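Ponstead Cat Shelter: litter and waste project
Progress report to the Bawa Fund, August

Summary

The grant was for replacing the litter setup in the cat rooms at Ponstead and for writing a cleaning routine that new staff can learn in one shift. Both parts are under way. The trays and bins for the main room are in use. The routine is in its second draft. The isolation room is behind schedule, and the reasons are given further down.

What has been done

We bought 30 trays, along with scoops and lidded waste bins, from Prosix. Two trays arrived cracked and were replaced without charge. The old trays were a mix of sizes collected over the years, and the staff never knew how much litter to pour in each. With a single size we can give one fill level and one scooping method for every pen.

Litter now comes from Clusemen in bulk bags. We tried two of their grades. The coarser one was easier to sweep up but did not clump well enough to lift out whole, and scooping took longer. We have settled on the fine gray grade. It tracks onto the floor more, so a mat has been added outside each pen door.

The routine itself is short. The bin goes beside the tray before any scooping starts, lid open and liner already in. Solids and clumps are lifted out first, the scoop is given a light shake over the tray, and the waste goes straight into the bin. The surface is then leveled and topped up if needed. Trays are emptied and washed once a week, or sooner if a cat has been unwell. 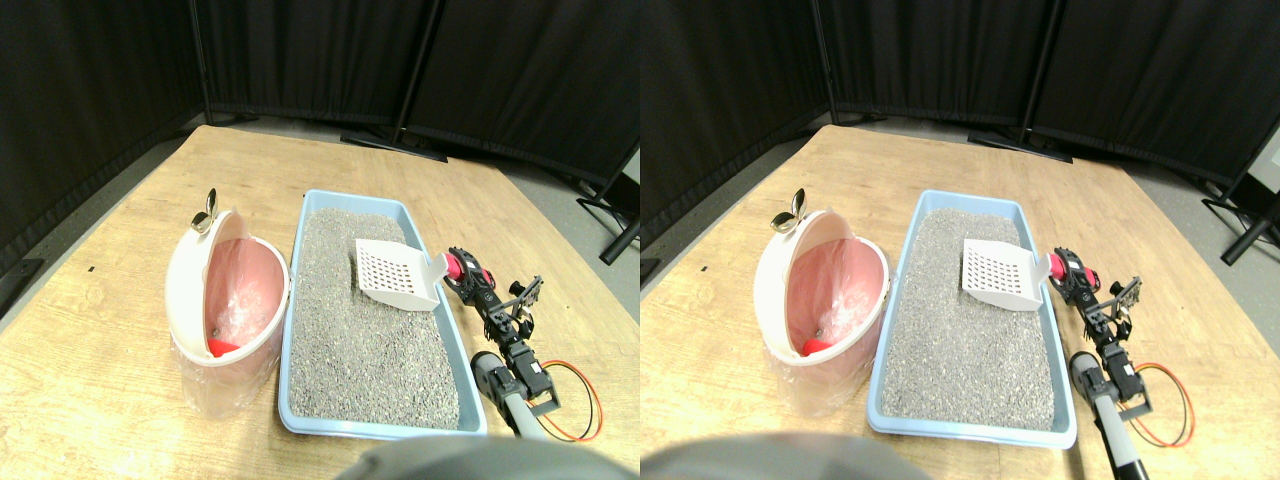
Why use a bin with its own liner instead of tying off a bag at every pen?

Bags used pen by pen were the largest single cause of spills in the old routine. A lined bin stays upright, leaves one hand free, and can be closed between pens. The liner is changed at the end of each round, or earlier if it gets heavy.

The liners have been the weak point so far. The first ones we ordered were too short for the bins and slipped down once there was any weight in them. A longer size is now on the standing order. We still have some of the short ones and are using them up in the office baskets.

Spending

Spending to date on this project is $608. That covers the trays, scoops, bins and the first delivery of litter. Mats and liners came out of our general supplies budget and are not charged to the grant.

Isolation room

This room has 9 pens and should have been changed over by now. The shelf under the window has to come out first to make space for a bin, and the wall behind it needs patching and paint. We did not want that work going on while the room was occupied – it has been full for most of the summer. The trays for it are stored in the laundry.

Next steps

Finish the isolation room. Print the routine on a laminated card for each room, with the evening round (6 p.m.) listed separately, as it is scoop only. Ask the morning staff for comments on the second draft before it is made final. We also want to look at a scoop with a longer handle, which two of the staff have requested for the lower pens.

No change to the grant amount or end date is requested.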